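Imwood: giving second-hand furniture a longer working life

Imwood is a furniture reuse service based in Susby. It collects cabinets, bookcases and small cupboards from households that no longer need them, repairs them where necessary and places them in local homes, nurseries and community rooms. In the year to June the service handled 2,482 pieces, of which 561 were storage units of one kind or another. We spoke to its workshop manager about what people look for in a cabinet, and what they tend to overlook.

"Most enquiries begin with size," the manager told us. "People have measured the wall and they know the width to the nearest centimetre. Very few have measured what they intend to put inside."

Applicants are asked to bring a short list of the items to be stored. Books, the manager explained, are the usual difficulty. A full row is heavier than people expect, and a shelf that has carried ornaments for years may bow within a few months. Any shelf wider than 900 millimetres is therefore tested under load before it leaves the workshop.

Drawers receive similar attention. "A wide drawer with a single knob in the middle is a pleasant thing to use when it runs properly," the manager said. "When it doesn't, people pull harder and the knob comes off in their hand. We rub the runners with candle wax. It is an old remedy and it still works."

The service does not strip or repaint as a matter of course. Differences in colour between doors and drawer fronts are left alone unless the new owner asks for them to be matched, and the manager was firm on this point. "Wood changes with light and handling. A door that is a shade paler than the rest is still a perfectly good door."

Two partner organisations support the work. Karaki supplies hinges and catches at cost, while Standia provides the van used for deliveries on the far side of the town.

Asked what advice is given once a cabinet has been delivered, the manager returned to the subject of daily use. "Keep the open shelf for things you reach for every day - books, mostly - and put the rest behind the doors. An open shelf collects whatever is in your hand when you walk past it.

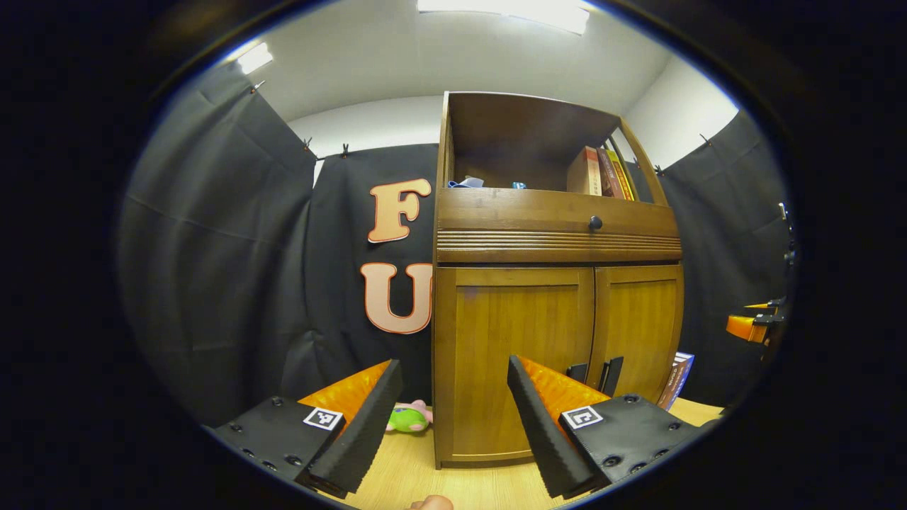
We suggest clearing it once a week, and wiping it with a dry cloth before anything goes back."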